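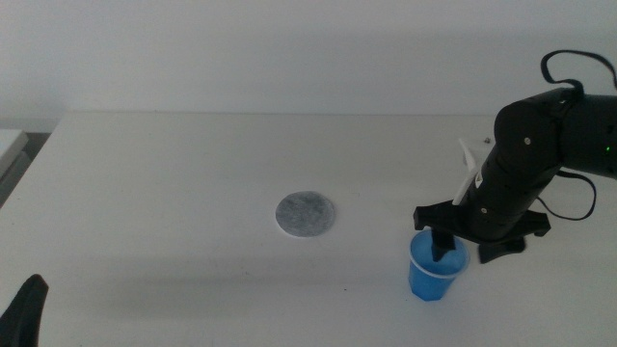 Vaso azul y disco gris de fibra sobre la mesa blanca de trabajo.

Convocatoria de participantes: estudio sobre la disposición de objetos cotidianos en la mesa

El Instituto Oyelaran de Estudios de la Vida Doméstica, con sede en Skalevport, abre el plazo de inscripción para participar en el estudio Plitadico, dedicado a la manera en que las personas colocan, acercan y retiran objetos de uso diario sobre una superficie despejada. La convocatoria se dirige a personas adultas de cualquier profesión. No se requieren conocimientos previos ni experiencia en investigaciones de este tipo.

Objeto del estudio

El estudio examina decisiones que se toman a diario sin apenas reparar en ellas: dónde se deja un vaso al terminar de beber, a qué distancia del borde se considera seguro, en qué casos se busca un apoyo y en cuáles se prescinde de él. Se trabaja con vasos, discos, platos pequeños y recipientes ligeros. El equipo ha optado por piezas sencillas y por una mesa sin mantel, de modo que la posición de cada objeto pueda anotarse sin dificultad.

Los resultados se incorporarán a una guía sobre organización de mesas en comedores colectivos y cocinas compartidas, que se pondrá a disposición del público de manera gratuita.

En qué consiste la participación

Cada persona seleccionada asistirá a dos sesiones individuales, en días distintos. Durante la primera se le pedirá que disponga los objetos según su costumbre, primero con libertad y después siguiendo indicaciones breves – por ejemplo, colocar un vaso sobre un disco, apartarlo o dejar libre la parte delantera de la mesa. En la segunda sesión se repetirán algunas de estas tareas con un orden diferente y se realizará una entrevista acerca de los hábitos en el hogar.

No existen respuestas correctas ni se evalúa la rapidez. La persona participante puede solicitar una pausa en cualquier momento y retirarse del estudio sin necesidad de justificar su decisión. Las sesiones se desarrollan por la mañana, a partir de las 9:30, o por la tarde, a partir de las 16:00. Los viernes únicamente se ofrece el turno de mañana.

Requisitos

Podrán inscribirse quienes cumplan las condiciones siguientes:

Ser mayor de edad en el momento de la inscripción.
Comprender instrucciones orales y escritas en español.
Poder permanecer sentado o de pie ante una mesa durante la sesión, con las adaptaciones que resulten necesarias.
Tener disponibilidad para acudir a ambas citas en el mes de julio.

El uso de gafas, lentes de contacto o audífonos no constituye motivo de exclusión. Se admiten tanto personas diestras como zurdas; en el formulario deberá indicarse la mano de uso preferente. No podrán participar los empleados del Instituto ni sus familiares directos.

Plazas y selección

Se convocan 287 plazas. La asignación se hará por orden de inscripción, procurando una representación equilibrada de edades y tipos de hogar. Una vez cubiertas las plazas, las solicitudes restantes pasarán a una lista de reserva, a la que se recurrirá en caso de renuncia. La admisión se comunicará por correo electrónico, junto con el turno asignado y las indicaciones de acceso al edificio.

Compensación

Quienes completen las dos sesiones recibirán una compensación de 100 euros, que se abonará mediante transferencia bancaria al término de la segunda. En caso de asistir únicamente a la primera, se abonará la mitad del importe. Los gastos de desplazamiento no se reembolsan por separado.

Protección de datos

Los datos personales se utilizarán exclusivamente para la gestión de las citas y el abono de la compensación. Las anotaciones y las imágenes obtenidas en las sesiones se conservarán separadas de los datos identificativos. Antes de comenzar se entregará una hoja informativa y se solicitará el consentimiento por escrito. Toda persona participante podrá pedir la consulta, la rectificación o la supresión de sus datos.

Inscripción e información

El formulario está disponible en la recepción del Instituto, en el edificio Gronosus, planta baja, y puede solicitarse también por correo postal. Deberá entregarse cumplimentado y firmado en la misma recepción, en horario de 9:00 a 14:00. No se tramitarán solicitudes incompletas.

La dirección del estudio corresponde a Jonas Leitner. Las consultas sobre turnos, accesibilidad y adaptaciones serán atendidas por Lertchai Jaidee, responsable de la coordinación de las sesiones, en la recepción del edificio y en el mismo horario. Se ruega comunicar cualquier cambio o cancelación con la mayor antelación posible, a fin de ofrecer la cita a otra persona de la lista de reserva.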